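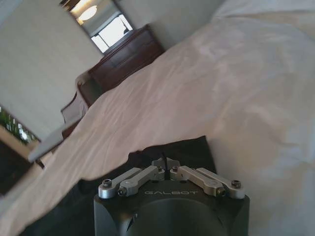
Chapter 7
How a Film Reaches Its Audience

A finished film earns nothing until somebody agrees to show it. The work of getting it from the editing room to the public is called distribution, and it is usually handled by a company that had no part in shooting the film. This chapter follows that work from the first sale of rights to the last week in theaters.

Terms to learn: distributor, exhibitor, territory, release window, wide release, platform release, holdover, per-screen average.

7.1 Three Parties

The producer owns the film, or owns it together with the investors. The distributor buys or licenses the right to release it in a territory for a set number of years. The exhibitor runs the theaters. Money from ticket sales moves in the other direction. The exhibitor keeps a share, the distributor takes its fee and recovers what it spent on advertising, and the producer is paid from what is left. Many first-time producers are surprised by how long this takes.

We will use one case through the whole chapter. Evitik is a low-budget thriller made by Ionescu Pictures and released by Brurodlow, a mid-sized distributor. It opened in June on 19 screens, four of them in Rurnville, where it was shot.

7.2 Wide and Platform Releases

In a wide release, a film opens everywhere on the same day. Advertising has to be bought nationally and most of it is spent before the first ticket is sold. A big studio title may open on several thousand screens. If the first weekend is poor, there is little time to fix anything.

A platform release starts small. The distributor picks a few cities, waits for reviews and word of mouth, and adds screens as long as the numbers hold up. Brurodlow chose this path for Evitik. The film went from 19 screens to 412 in its third week and reached its widest point, 519, in its fifth. After that the count fell quickly - a new family film needed the rooms.

The per-screen average is the figure to watch in the early weeks. It is the total gross divided by the number of screens. Evitik averaged $2,105 per screen in its third week, enough for most theaters to hold it over.

7.3 Selling the Film

Trailers, posters and press screenings take up most of a release budget. Smaller distributors also depend on preview nights, local radio and printed goods, which cost less and can be ordered in short runs.

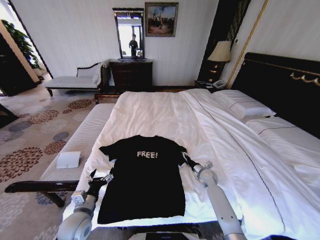 Figure 7.1 Black T-shirt with a one-word print across the chest.

Timing matters as much as the amount spent. A poster that goes up ten weeks early may be forgotten by opening day. A trailer that goes out too late leaves theaters with no reason to book the film. Section 7.5 gives a sample calendar, and you will build your own in the chapter project.

Before going on, look up a film now playing near you. Find out who distributed it and how many screens it opened on. Keep your notes - you will need them for Section 7.4, on contracts between distributors and exhibitors.

Filed under: Film Business, Course Readings
Last updated: October 15, 2019
Contact us | Copyright and permissions | Back to top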